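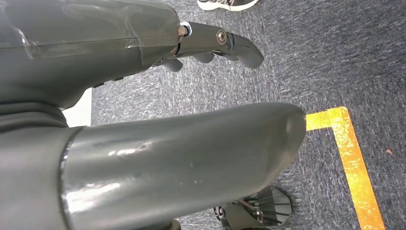

A gripper that stops short of closing on a thin part is usually blamed on calibration. Check the joints first. On the Jibrin hand the fault we see most is a finger that stalls before it reaches its commanded position, with no alarm on the controller. Each finger has a pivot screw at the middle joint, the round silver one, and anything caught near it takes up travel. Plastic film over the housing is fine as a dust cover as long as it stays on the upper surface, clear of the finger links. When it creeps forward it gets drawn into the joint, and the motor holds against it until the driver overheats.

In February a Flanidum controller logged 11 stalls in one shift before anyone opened the log. The driver case read 57 °C. The cause was a shred of bag plastic wound behind one pivot. No parts were needed.

Clearing a stalled finger

Press the stop and switch off power at the supply. A software pause leaves the motors energized, and a finger under load can snap shut when the jam comes free.

Wait 4 minutes for the driver to cool.

Support the arm before releasing any brake. Keep your other hand out from between the fingers.

Pull the film out along the direction it went in, using plastic tweezers. Do not cut toward the joint. A nicked cable inside the finger costs far more than the film.

Move each link by hand through its full range. It should feel even from end to end. A gritty spot means there is still a piece inside.

Run six open and close cycles at low speed with nothing in the grip, then six with a scrap part.
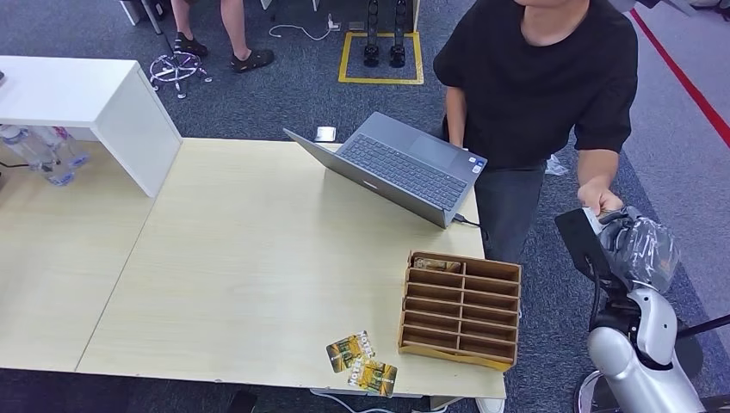

Card sorting desk, with a bag around the upper part of the gripper.

Bags and covers

Loose bags are worse than fitted film. Trim the open edge, fold it back away from the fingers, and hold it with low-tack tape. Usto sleeves fit the older housings; for the current one use the Inberg size 6 and discard it once it wrinkles at the front.

Keep hands off the arm while the motors are live, including for small corrections to a held part. Route charging cables toward the back of the desk. Floor tape marks the reach of the arm only if it was laid with the arm fully extended, so measure again after moving the base.

Log the stall even if it clears by itself. Two on the same finger in a day means the joint comes apart for cleaning.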